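Selorm Agbeko had promised his niece a card made by the arm, and the arm, which he and Guangming Yu had been bolting together in the Tetteh Street garage since July, had so far made only crumbs of erasers.

"Four more tries," said Guangming, who had said the same thing at supper, bless him, and again over the tea.

So Selorm set out the paper once more, and the little blue scissors - borrowed from the niece herself - and he talked to the gripper kindly, the way his mother used to talk to bread dough.

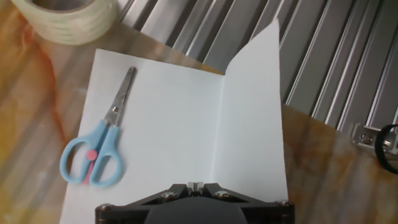

*The card, one side up, and the scissors waiting.*

"Go on, then," he told it, and Guangming pressed the key.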